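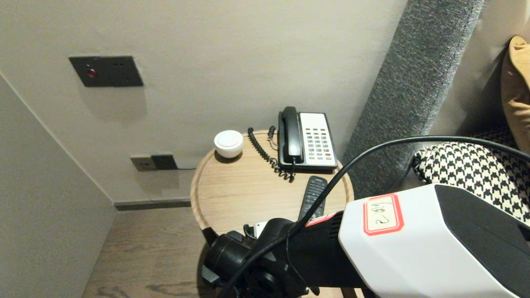

Bedside table episodes, second batch

We are at 362 usable demonstrations for the bedroom set at Tallivell, which is short of where I wanted to be by December. Most of the shortfall comes from one surface, the round side table by the bed.

The table has a raised rim. Approaching low with the gripper open, as we did all through the kitchen set, puts the fingertips at risk of catching the edge, so the operators now come in over the rim and drop late. It adds around 2 seconds per episode. I have left that time in. Trimming it would give the policy an approach that the arm can't safely make.

The corded phone is the awkward object. The handset is easy enough to grasp, but the coiled cord has its own ideas about where it rests, and a reset by hand never reproduces the previous layout. We tried taping the cord for the first 20 episodes. Those are now tagged separately and stay out of training, as the cord colour and shape matched far too well from one to the next.

Current protocol for the table:

Remote control: new angle every episode, anywhere on the front half.
Phone: moved every 20 episodes, cord left as it falls.
Arm: start pose varied, including starts where the forearm hides part of the remote.

The last item was argued over. Occluded starts look like poor data on replay, and the Plistow annotation tool flags them by default. I turned the flag off. The arm will block its own view in deployment too – better that the model has met it.

Failed grasps are kept if the operator recovers within the same episode. Drops to the floor are cut and logged.

Still to do: repeat the set with the lamps on, export to the Merkidell format, and fix the timestamp drift between the wrist and head streams.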